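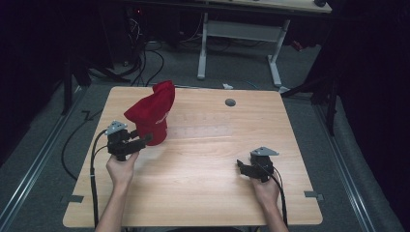
손 그리퍼 두 대, 분해하고 다시 맞춘 이야기

홈 | 작업일지 | 공구 | 잡담 | 방명록

7월 내내 붙잡고 있던 일이 드디어 끝나서 오랜만에 글을 씁니다. 저번 글에 "그리퍼 정비는 어떻게 하세요?"라고 물어보신 분이 계셨는데, 댓글로 답을 달다가 너무 길어져서 그냥 글로 옮겼어요. 길어요. 커피 한 잔 가져오시는 게 좋습니다 ㅎㅎ

제가 맡고 있는 건 손에 쥐고 쓰는 검은색 그리퍼 두 대예요. 왼손용, 오른손용. 테이블 하나를 가운데 두고 사람이 양손에 하나씩 쥔 채로 물건을 집고, 옮기고, 접고, 뒤집습니다. 작업실에서는 이 자리를 통째로 '게디스(Geddes) 셀'이라고 불러요. 셀이라고 하니까 거창한데 나무 테이블 하나에 검은 커튼, 스탠드 몇 개, 그리고 케이블입니다. 케이블이 참 많아요.

처음 증상은 사소했어요. 왼쪽 그리퍼가 닫힐 때 턱이 아주 살짝 비틀리더라고요. 단단한 블록을 집을 때는 티가 안 납니다. 그런데 천으로 된 걸 집으면 바로 드러나요. 빨간 천 모자를 제일 자주 쓰는데, 요 녀석이 구겨지는 모양이 매번 달라서 턱이 조금만 어긋나도 천이 한쪽으로 쏠리면서 스르륵 빠집니다. 오른쪽은 멀쩡한데 왼쪽만 그러니까 처음엔 제 손버릇인 줄 알았어요. 좌우를 바꿔 쥐어 봤더니 증상이 그리퍼를 따라가더군요. 손은 무죄!

기록을 보니 왼쪽은 지난번 정비 이후로 3,000번을 넘게 여닫은 상태였습니다. 저희 쪽 점검 주기가 딱 3,000회라서, 뭐, 제가 늦은 거죠. 오른쪽은 중간에 한 번 부품을 갈아서 카운터가 1,195회였고요. 기왕 하는 김에 둘 다 열기로 했습니다.

분해하기 전에 하는 일

먼저 케이블부터 뺍니다. 그리퍼마다 검은 케이블이 한 가닥씩 나와서 테이블 양옆을 타고 바닥으로 내려가는데, 저는 예전에 이걸 꽂은 채로 나사를 풀다가 커넥터 목을 꺾어먹은 적이 있어요. 그때 부품 기다리느라 날린 시간을 생각하면 아직도 속이 쓰립니다. 뺀 케이블은 끝에 종이테이프를 감고 L, R이라고 적어 둬요. 똑같이 생긴 검은 케이블이라 적어 두지 않으면 꼭 바꿔 꽂습니다.

그다음이 위에 달린 회색 삼각형 판입니다. 떼기 전에 본체와 판이 만나는 자리에 연필로 가는 선을 하나 그어 두세요. 네임펜은 안 돼요. 나중에 안 지워져서 선이 세 개, 네 개가 되면 어느 게 진짜인지 모르게 됩니다. (제 왼쪽 그리퍼가 지금 그 꼴이에요.) 저희는 이 판의 각도를 기준으로 그리퍼 자세를 맞추기 때문에 조금만 돌아가도 보정을 처음부터 다시 해야 합니다.

턱 빼기

턱 손가락은 한 쌍씩 같이 뺍니다. 한쪽만 빼면 반대쪽이 스프링 힘을 받아서 기어 쪽으로 밀려요. 육각렌치는 짧은 걸로 쓰고요. 긴 렌치가 힘은 잘 받는데 너무 잘 받아서 문제입니다. 여기 들어가는 나사는 작고, 제 손목은 생각보다 세더라고요.

열어 보니 왼쪽은 슬라이더 홈에 보풀이 꽉 끼어 있었어요. 빨간 보풀! 범인이 너무 뻔해서 혼자 웃었습니다. 천을 그렇게 집어댔으니 당연하죠. 핀셋으로 큰 덩어리를 빼고, 마른 칫솔로 쓸고, 알코올 묻힌 면봉으로 마무리했어요. 에어더스터는 권하지 않습니다. 보풀이 더 안쪽으로 들어가요. 해 봐서 압니다.

문제는 보풀을 다 빼고 나서도 유격이 남았다는 거예요. 손으로 턱을 잡고 좌우로 흔들면 딸깍, 하는 느낌. 부싱이 닳은 거였습니다. 부싱은 드렌달렌(Drendalen)에서 보내준 교체 세트에 들어 있던 걸 썼어요. 봉투에 282라고만 적혀 있어서 한참 찾았네요. 혹시 같은 세트 받으신 분 계시면 282번 봉투입니다. 설명서에는 번호가 안 나와요.

그리스는 정말 조금만

예전의 저는 기름칠은 많을수록 좋은 줄 알았던 사람입니다. 그러다 캐머런 맥브레인(Cameron MacBrayne) 씨한테 메일로 한 소리 들었죠. 클로켈(Clokell)에서 비슷한 장비를 오래 만진 분인데, 제가 자랑스럽게 보낸 사진을 보고 딱 한 줄 답장이 왔어요. "빵에 버터 바르는 거 아닙니다." 그 뒤로는 이쑤시개 끝에 살짝 묻혀서 홈 양쪽에 한 번씩만 긋습니다. 천을 다루는 그리퍼라면 더 아껴야 해요. 그리스가 턱까지 번지면 모자에 묻고, 모자에 묻은 건 빨아도 잘 안 빠집니다. 전에 쓰던 흰 모자가 그렇게 은퇴했어요.

조립은 분해의 역순... 이라고 쓰면 욕먹겠죠? 턱을 끼우고 나사를 끝까지 조이기 전에 손으로 열 번쯤 여닫아 보세요. 이때 뻑뻑하면 나사 탓일 가능성이 높습니다. 한 바퀴 풀고 턱을 자리 잡게 한 다음 다시 조이면 대개 풀려요. 삼각형 판은 맨 마지막에, 연필 선에 맞춰서.

자리도 같이 손봤어요

그리퍼를 열어 둔 김에 셀 주변도 정리했습니다. 바닥에 은색 레일 두 줄이 테이블 뒤쪽으로 갈수록 가까워 보이게 뻗어 있는데, 회색 카펫 위라서 먼지가 레일 옆에 소복하게 쌓여요. 청소기 좁은 노즐로 쭉 밀었습니다. 검은 커튼도 한 번 털었고요. 커튼은 세섹(Seseck) 제품인데 빛은 잘 막아 주는 대신 먼지를 자석처럼 끌어당깁니다. 터는 날은 마스크 필수.

케이블은 여전히 숙제예요. 뒤쪽 책상 밑은 까만 케이블이 엉켜서 바닥까지 흘러나와 있는데, 볼 때마다 '다음에 해야지' 합니다. 그래도 그리퍼 케이블만큼은 규칙을 정했어요. 왼쪽 것은 왼쪽으로, 오른쪽 것은 오른쪽으로 내리고 테이블 위를 가로지르지 않게. 이것만 지켜도 작업 중에 케이블이 물건을 쓸고 가는 일이 확 줄어요. 팔을 앞으로 쭉 뻗었을 때 당기지 않을 만큼은 여유를 둬야 하고요. 저는 테이블 반대편 모서리까지 그리퍼를 뻗어 보고 길이를 정합니다.

테이블도 봤습니다. 상판이 꿀색 나뭇결이라 보기엔 참 예쁜데, 조명을 바꾸면 번들거리는 자리가 달라져서 은근히 신경 쓰여요. 조명 각도를 이리저리 바꾸다가 결국 원래대로 돌려놨습니다. 상판 뒤쪽의 동그란 배선 구멍은 쓰지 않기로 했어요. 예전에 거기로 케이블을 뺐더니 팔을 움직일 때마다 구멍 가장자리에 걸리더라고요.

보정하고 돌려 보기

마지막은 보정입니다. 완전히 닫은 값과 완전히 연 값을 각각 잡아 주는데, 왼쪽은 닫힘 값이 483으로 나왔어요. 정비 전에는 읽을 때마다 값이 들쭉날쭉해서 적어 두는 의미가 없었는데, 이번엔 다시 읽고 또 읽어도 483. 이 숫자를 보고 혼자 박수를 쳤습니다. 늦은 밤이었고 옆에 사람이 없어서 다행이었죠.

그다음 늘 하던 대로 모자로 시험했어요. 위쪽 접힌 데를 집어서 들고, 반대쪽 그리퍼로 넘기고, 내려놓고. 왼쪽에서 오른쪽, 오른쪽에서 왼쪽. 시험할 때 제가 보는 건 하나예요. 턱이 천에 닿는 순간 양쪽이 같이 닿는지. 한쪽이 먼저 닿으면 모자가 밀리거든요. 예전처럼 스르륵 빠지는 일은 없었습니다. 다만 천천히 닫을 때 왼쪽에서 아주 작게 '지익' 소리가 나요. 새 부싱이 길들면서 나는 소리 같기는 한데 확신은 없습니다. 며칠 더 써 보고 계속 나면 또 열어야죠, 뭐.

다음 점검은 3,000회까지 안 기다리고 그 절반쯤에서 보풀만 먼저 빼 볼 생각이에요. 천을 많이 집으시는 분들은 주기를 어떻게 잡고 계신가요? 댓글로 좀 알려주세요. 그리고 드렌달렌 세트에서 부싱 말고 스프링까지 바꿔 보신 분 계시면 차이가 있는지도 궁금합니다. 저는 스프링은 봉투째 서랍에 넣어 뒀어요.

공감 27 | 댓글 9 | 공유 4

관련 글
- 커넥터 목 꺾어먹은 날
- 짧은 육각렌치 예찬
- 검은 커튼 설치기, 그리고 먼지
- 흰 모자를 보내며
- 케이블에 이름표 붙이는 법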